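Notes from the Skokham by-election
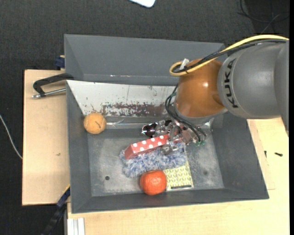

I've lived in Skokham ward for 13 years and I don't think I've ever seen so many people at the polling station in the rain. We had three candidates, a queue past the library steps and one very damp clipboard, and by the time the doors closed I'd changed my mind about how the night would go at least twice. I was down there from just after lunch, mainly to chat, and what people wanted to talk about was buses and bins. Bins most of all! The collections had slipped to every third week over the summer and by July half the street had given up and was driving bags to the tip.

For anyone who missed all this, the seat came up when our old councillor moved away to be nearer her grandchildren. The notice went up in the library window and hardly anyone saw it, so for a fortnight I seemed to be the only person on my road who knew there was a vote on at all. Then the leaflets started. I kept mine in a pile by the kettle (I know, I know) and the pile got quite tall.

The winner, as most of you will have heard by now, was Aslı Dönmez, who stood as an independent and got in by 10 votes. Ten! There was a recount, naturally, and that took us well past midnight in the sports hall at Kandbridge, with the heating off and the vending machine refusing everyone's coins. The first count had given her 13 more than the man in second place, the second brought it down to 10, and after that his agent had a quiet word with him and they let it go. He shook her hand and said he'd be back in May, which got a laugh.

I had a few minutes with her while the chairs were being stacked. She was hoarse and still had her coat on. She said the first thing she wants is the 239 bus back on Sundays, and the second is a proper answer about the Illeto site, where the fencing has been up so long that there are brambles growing through it. I asked if she thought she'd get either. She said the bus, probably, and the other one she'd tell me when she'd read the paperwork. I liked that. I've been promised a park on the Illeto site by nearly everyone who has ever knocked on my door.

A word about the hustings, as a few of you wrote in. Yes, it did get heated. No, I don't think the chap who shouted about parking was planted by anybody – he's been shouting about parking since I moved here. I did think the chair let the candidates go on too long in their opening bits, and the questions from the floor got squeezed into the last quarter of an hour as a result. Someone behind me had come with a very good one about the school crossing and never got to ask it. I've passed it on to Aslı and will print what she says.

The other thing people keep asking is whether it changes anything on the council. Not a lot, as far as I can work out. The ruling group still has its majority, though it's down to 2 now, so one bad cold and a late train could make for an interesting evening. The budget meeting is the one to watch. It's open to the public and you can sit upstairs, but bring a cushion, those benches are dreadful.

She's holding her first surgery on 1/19/25 in the back room of the library, from half past ten until noon. You don't need to book. If you can't get there, put a note through the library letterbox marked for her, or drop me a line and I'll hand it over. Letters about the bins are welcome too, but do put your street on them, as two of last month's didn't have one and I've no idea who to chase.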